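Zaltow Bench Practice Pack
Cord and Plug Handling with Hand-Held Grippers

Home / Lab & Bench / Standards and Guides

Item no. 688
Price: $74 per bench, single site
In stock – ships from Markham

Everybody has rules for the robot. There is a fence rule, a speed rule and a rule about who may press the red button. Then someone picks up a pair of hand-held grippers to record a plug task and the rulebook goes quiet. The Practice Pack covers that gap: one laminated bench card, a 12-page guide and a pad of sign-off sheets that are, we admit, beige.
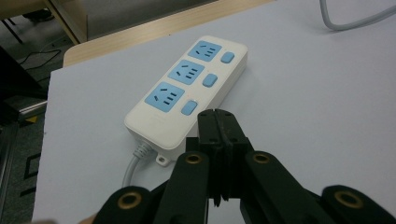 Fingers together at the near end of the strip.

Section 1: Before you start

The guide treats any power strip on the bench as live until its supply end has been checked, including the ones everybody knows are dead. Unplug at the wall first. Switch buttons on the strip don't count as isolation, however satisfying the click. Bare metal fingertips are out; covered or plastic pads only, inspected for cracks at the start of each shift.

Section 2: The cord

Cords get a page and a half to themselves, which Ermira Delić, who wrote it, considers restrained. No tight bends at the strain relief. No lifting the strip by its cord. Slack stays on the bench, and anything that goes over the edge must be clear of feet and chair wheels.
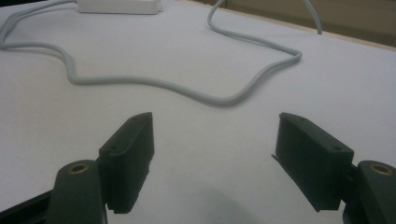
Open jaws, with the cord lying across the bench beyond them.

Loose curves are allowed and even encouraged, as a task rehearsed only with a perfectly straight cord will meet its first real cord badly. Write down the starting layout anyway. "Random" isn't a layout.

Section 3: Two-handed work

One gripper holds, the other waits with its jaws open until it is needed. Grip the plug by its body and pull in line with the socket. Gripper cables run outside the work area, and the operator stops if either one goes taut.

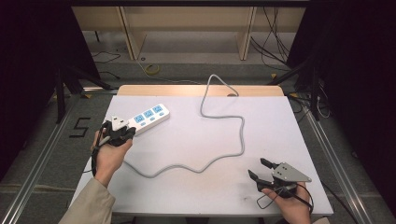
Section 4: Resets and sign-off

Between takes, open both jaws, back away from the cord and look at the whole bench before starting again. Dušan Zupan timed this pause in October and found it cheaper than replacing fingers – he had been replacing a lot of fingers. 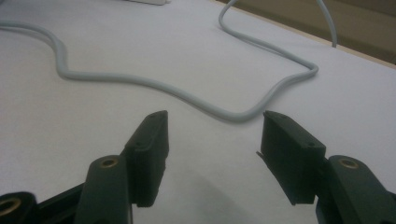
The sign-off sheet asks for initials, gripper number and pad condition. "Fine" is not accepted as a pad condition. The sheet also has a box for near misses, and a pad that comes back with every box empty will be read with interest.

What's in the box
Bench card, laminated, two-sided
Guide, 12 pages, stapled
Sign-off pad, 347 sheets (we ordered 350 and the printer had views)

Not included: grippers, power strip, common sense

Goes with: Stanciu cord clips, Trendico pad covers

The pack is a working practice guide. It doesn't replace your local electrical rules or your own risk assessment.

Guide text revised February 14, 2019. Earlier copies can be exchanged free of charge.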